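Small rooms gallery: the Willau rooms before and after the move

Gallery / Rooms / Willau

Posted December 24, 2024

Pictures from the corner room on the ground floor of the Willau building, along with notes on what we kept and what still has to be done. The room was a storeroom until last February. It is now used for light household work: wiping down, folding, sorting small things, laying out plates and cloths before they go upstairs. The larger room across the hall is in its own gallery, and so is the kitchen.

The building dates from a time when heating was put in late and on the surface. We got a price from Ermont for moving all the pipework inside the walls on this floor. It came to 2275, without plaster or paint, and we decided to leave the pipes where they were and spend the money on the floor and the window instead.

Heating pipes and window side

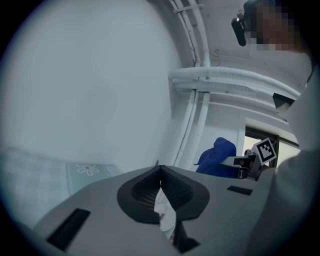
Painting was the longest job. The walls and ceiling got the same plain white, two coats, with 5 days between them while the first one hardened. We asked whether the pipes should be picked out in gray, as in the hall, and the answer from everyone who uses the room was no. They are white like the rest, from the bracket near the ceiling down past the window, and the thick horizontal one reads as part of the wall. The window kept its dark frame. A lighter one would have meant a new order from Rainer and another wait. The light on that side is soft on most winter days, so the ceiling lamp is usually on by three in the afternoon.

The insulation on the pipes was checked in the fall. Two sleeves in the hall were replaced, none in this room.

If you are planning something similar, paint the wall behind the pipes first, with a small angled brush and a piece of card. A roller will not reach. We lost most of a morning finding that out in the hall, where there are still a few gray patches that show when the door is open.

Table corner

The table was the last thing to go in. We tried a longer one, 140 by 70, which had come out of the old office. It fit along the wall but left too little room to walk past, and two people could not work at it without one of them standing in the doorway. It went back upstairs. A small square table took its place in the corner, where it can be reached from two sides.

The tablecloth is mint green with a light check and big white daisies. It wipes clean with a damp cloth and a little dish soap. We have a second one in plain cream, kept folded in the hall cupboard for when the first is being washed. A plain white plate usually stays on the table for whatever small things are being sorted, and cleaning cloths are kept in bright colors so that they don't get mixed up with the kitchen ones.

The floor is brown wood-grain laminate from Etmont, laid over the old boards with a thin underlay. The dark baseboard was already there and was only sanded lightly and oiled. There is one short piece by the door that does not match. It came from the storeroom shelf and will be replaced if we find a closer color.

The corner behind the table is hard to sweep because of the two upright pipes. A narrow broom does it, and the table is light enough to pull forward first.
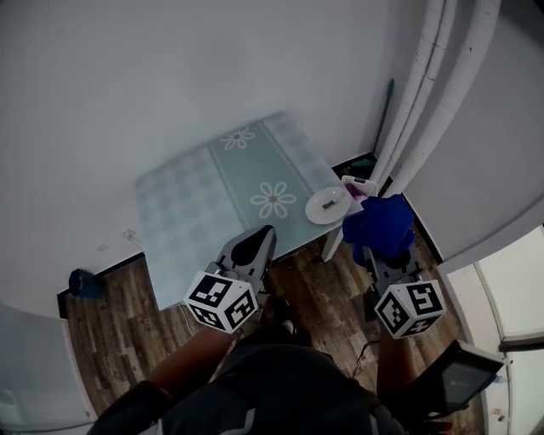 Still to do

The door sticks in wet weather and needs planing along the bottom edge. The hooks for coats are bought but not up yet. We would like a shelf on the wall by the door, 70 wide at most, so that it doesn't get in the way of the light switch. A mat for the entrance has been ordered twice and sent back twice, once for the size and once for the smell.

The cream tablecloth has shrunk a little and may end up on the side table in the hall.

Visiting

The Willau rooms are open to anyone who has a booking for the building. Please leave the table in its corner when you finish, shake out the cloth outside and put the plate back on it. Wet cloths go on the rail in the hall, not on the pipes. Keys are returned to the box by the front entrance.

More galleries: Willau kitchen, Willau large room, stairs and hall.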